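The Clundum Effect

By the time the result had a name, Rocío Miranda had already stopped believing in it, and it was her result.

The paper was going to be called something with a colon in the middle. The finding was simple enough to tell to a dentist, and she had. If you trained a two-armed robot to put towels in a bin, and you threw out the demonstrations in which the human operator hesitated, the robot got worse. Keep the hesitations and it got better. You could draw the graph on a napkin. Patricio Esteban had drawn it on several.

"It learns doubt," Patricio told the visitors from Grarkport, who were paying for the lab and liked to hear verbs. "It pauses before the grasp, the way a person would."

"And that helps?" asked one of the visitors.

"Tremendously," said Patricio, who had never folded a towel in front of anyone.

They had 2,374 demonstrations, all collected at Flitgate over one long spring, by 16 operators of varying patience. Rocío had watched every one. She had watched the yellow towel go into the bin so many times that she dreamed in yellow. She knew the operators by their wrists. One swooped. One approached each towel sideways, like a man asking for a raise. And one, listed in the log as Clundum because whoever filled in the log had been eating a Clundum bar at the time, hesitated magnificently. Clundum would bring the gripper down to a finger's width over the cloth and then hang there, thinking, for as long as it takes to read a short email.

Clundum had recorded 252 demonstrations. Nearly every hesitation worth the name was in them.

It was this that bothered her on the walk home, and then at dinner, and then at the sink, where she stood holding a plate until the water ran over her cuff. Throwing out the hesitations meant throwing out Clundum. So perhaps the robot hadn't lost its doubt at all. Perhaps it had lost the only operator who was any good.

She brought this up with Patricio the next morning.

"It's a subtle point," he said, in the voice he used for parking tickets.

"It's a confound."

"It could be a subtle confound."

She asked for a week to run it properly. The design was not clever. She would take Clundum's demonstrations and snip out only the waiting, so that the hands did exactly what they had done but without the pondering in between. Then she would train the thing again, put it back at the table, and let it pack towels until it either missed the pauses or didn't. Patricio gave her four days and the promise of a plant, for morale. The plant arrived first.

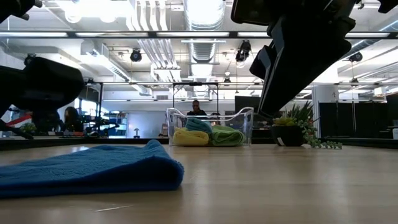 She kept the scoring strict. A towel in the bin was a point. A towel on the rim was nothing, however close, and a towel on the floor went into a column Patricio asked her to rename. The old policy and the new one took turns, in an order drawn from a coffee mug, and she made the person keeping score sit where he couldn't see which was running. He guessed anyway. He guessed wrong about half the time, which she wrote down, because it was the nicest number she had seen all year.

On the third day people began drifting over. Nothing draws a crowd in an open office like a machine doing laundry badly, except a machine doing it well, and they weren't sure yet which they were getting. Somebody from Pacheco, the startup down the hall, asked if it could do fitted sheets. Rocío said that she couldn't do fitted sheets.

The scores came out even. With the pauses, without the pauses, the towels went in at the same rate, give or take one teal one that had become a matter of opinion. The robot didn't need doubt. It needed Clundum, who waited, as far as she could tell, for no reason at all, and then came down in exactly the right place.

She found him in April's payroll. His name was nothing like Clundum. He had gone back to repairing clocks, and he picked up on the second ring.

"When you stopped above the towel," she said, "what were you deciding?"

There was a long silence on the line. She realized she was timing it.

"The foot pedal stuck," he said. "I was waiting for it to let go."

She thanked him. Then she asked whether he would like some more work, and he said he'd have to think about it, and she waited.

Patricio took it well, for a man with 4,000 flyers in his trunk that said MACHINES THAT DOUBT. He asked whether the paper could still have a colon. She said it could. He asked whether they might say that the robot had learned patience, and she said no, and he asked whether they might say it had learned from patience, and she looked at the ceiling for a while.

"You're hesitating," said Patricio, with real joy.

"The pedal's stuck," said Rocío, and went to change the title.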